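Sharing a table with the arm: first steps for bar staff at Lornard

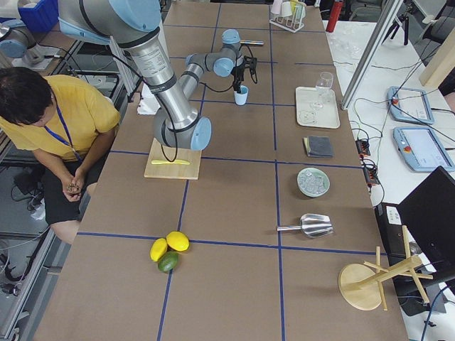
One reader from Pusbridge wrote to us that her shifts became calmer, but she misses to choose her own order of work.

1. Keep every object in its own square of the blue tape.
2. Before you reach in, tell the person who sits at the table.
3. Learn where the red stop button is on the pendant.
4. In the first week, work with the arm up to 4 hours per shift.

Cutting fruit and talking with guests stay your tasks.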